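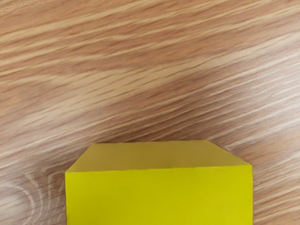 *3 min read*

I started going to the Tuesday repair mornings in Pomare back in March, mostly because my sewing machine had jammed and I was too cheap to pay somebody. I figured I'd go once. Well! I've missed one week in the months since, and that was for a root canal.

If you've never been, it's a big room behind the old Stemport feed store. You bring in your busted lamp or your coat with no zipper, and you sit down next to whoever knows lamps or zippers. Then you talk. A lot. My machine took 20 minutes to fix and I stayed until they stacked the chairs (I had soup, too, and I didn't even bring a bowl).

I moved to this town for work and then I stopped working, and for a good while my longest conversation of the week was with the pharmacy. I didn't think of myself as lonely. I just had the radio on all day.

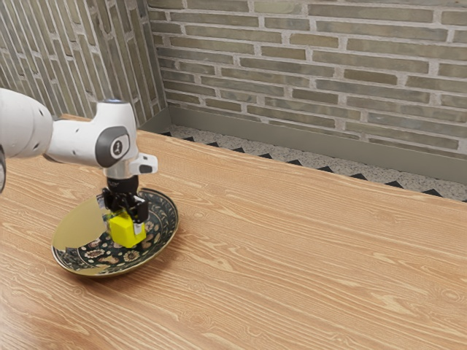 ## So now I do hems

Somehow I'm one of the people on the other side of the table now. I do hems, buttons and the occasional stuffed rabbit. The Witska bus drops off right out front, so we get folks from out that way as well, and last month we had 6 people waiting on me at once. I was sweating, but I loved it.

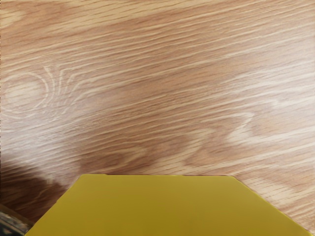
The only trouble is the rent, which went up again this summer. We held a bake sale and a raffle and cleared $1,390, and that keeps the lights on into the fall. After that we may have to share the hall over in Prekeneo, and I have feelings about the parking there (uphill, gravel, don't get me started).

Anyway, if you're nearby, come on a Tuesday. Doors open at nine, coffee's on by quarter past, and please, please bring your own thread if it's a weird color.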